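About Us

Hi, I'm Imogen, and I run Rillerum with my business partner Lorena Villalba. We make and sell home decor for people who like their walls to have a bit of lake or ocean on them. Lanterns, signal flags, painted fish, driftwood mirrors, rope-edged trays, and more pelicans than I ever planned on owning. If you've ended up on this page you're probably wondering whether there are real people behind the shop. There are! Come on in.

How it started

I was painting signs for a bait shop and Lorena was refinishing old cabinet doors in her garage. We met at a May craft fair where our tables were side by side and neither of us was selling much. By the second afternoon I'd traded her a painted heron for a mirror, and by the time we packed up we had more or less agreed to share a table the next year. The shared table became a shared garage, and the garage became the Rillerum workshop, where we've been ever since (Lorena got her garage back and immediately filled it with kayaks).

Our first order of any size was for 50 lanterns for a wedding on a dock. We said yes before we'd worked out where we would put them. They spent a week in my dining room, on my stairs and in my bathtub, and I still think of that wedding whenever I smell fresh varnish.

What we make

Most of what we sell falls into a few families, and we've given them names so we can find things on the shelves.

Stiltard is our shorebird line. Every bird is cut from pine, sanded by hand and painted in layers, so the feathers on yours won't match the feathers on your neighbor's. They stand on thin metal legs and look good on a mantel or a bathroom shelf.

Painemal is the wall line - signs, oval mirrors, tide clocks and house numbers. The colors are soft and a little chalky. If you want something brighter, ask, and we'll mix it.

Keketel is lanterns and candle holders, in two sizes, with a rope handle or without. These are the ones people buy for porches and then come back for when they redo the guest room.

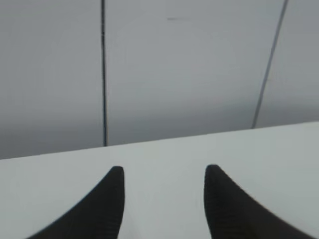
Color is the thing I get asked about most, so let me say a little about how we pick it. I start with whatever I've seen on the water that month and then Lorena talks me down a shade or two. We look at every sample against something flat and white, like the tabletop in the photo, and then against an old gray board, and a color has to hold up on both before it goes on a bird. Navy nearly always passes. Coral is a fight every single time, and I've only won it twice. We keep the rejects in a drawer, and some of them have come back years later under a different name.

The finish matters just as much. We rub the edges back so there's a little wood showing through, the way an old boat gets where hands have been on it. It takes longer than painting the piece in the first place, but a beach house sign with crisp, perfect edges just looks wrong to me.

Who's here

Keith Marsden does the cutting and most of the lantern assembly. He built boats before this and he's very patient with my drawings, which tend to leave out things like how the legs attach.

Ruth Naylor paints alongside me and does all of the lettering. If you've ordered a custom sign with your boat's name on it, that's her brush.

Tahmineh Dehghan answers your emails, packs your boxes and keeps the website in order. She also picked the tissue paper you all keep complimenting, so thank you from her!

Lorena handles the wood, the suppliers and the money. I paint, write pages like this one and take too long over both.

Custom orders

We love doing these. House signs, anniversary mirrors, a bird that looks like the one that stole your sandwich - send us a note and a rough idea of size, and we'll write back with a sketch and a price. Restaurants and inns are welcome too. The biggest job we've done was 200 table lanterns for a fish restaurant, and yes, they stayed out of my bathtub.

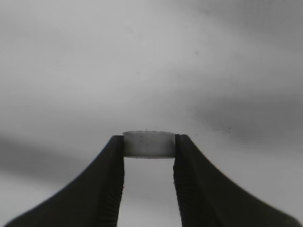 Visiting and getting in touch

The workshop has a small showroom up front, and you're welcome to stop by and poke around. Seconds are on the low shelf by the door, usually a bird with a wobbly beak or a sign I spaced badly. Dogs are fine. If you can't make it in, the contact form goes straight to Tahmineh, and she'll pass along anything meant for the rest of us. Tell us where you're planning to hang it - we like to know!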